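The Count

The ferry company said 300. It said so at six in the morning, from an office in Sorley with the blinds down, and by seven every station was saying it too.

I was on the night desk. I had a number from the harbor at Norkow, where a clerk had written each name in pencil as people went up the ramp of the Stirar. Her last line was 305.

"Children under two don't get tickets," the company man told me on the phone.

"Five babies, then."

"I'd imagine so."

I had read the list. I asked him how many babies he knew who signed their own names.

He said the ship had been late but never in danger, and that the coast guard at Sala had only taken people off as a precaution. He said the word precaution four times. Behind him somebody was running a shredder, or a coffee grinder. I gave him the benefit of the doubt and wrote down "grinder."

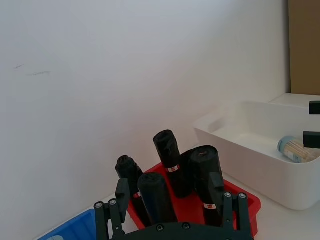
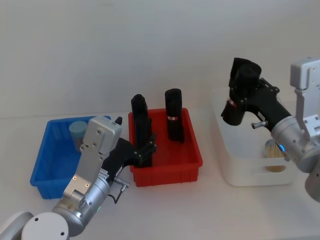 By noon Sala had landed everyone it was going to land. The company sent a statement with 300 in it and a line about the courage of the crew. My editor wanted to run it.

"It's official," she said.

"So was the weather forecast."

She looked at the pencil list for a long time. Then she asked who else had seen it, and I noticed she had not given it back.

Filed under: Fiction > Short Reads > Sea & Harbor

Comments (3)

saltpan37: Did she run it or not?? I hate endings like this.

M. in the valley: My uncle worked ferries. The pencil list is right, the rest I don't buy.

oldtimetable: Six in the morning is early for a press office. Otherwise good.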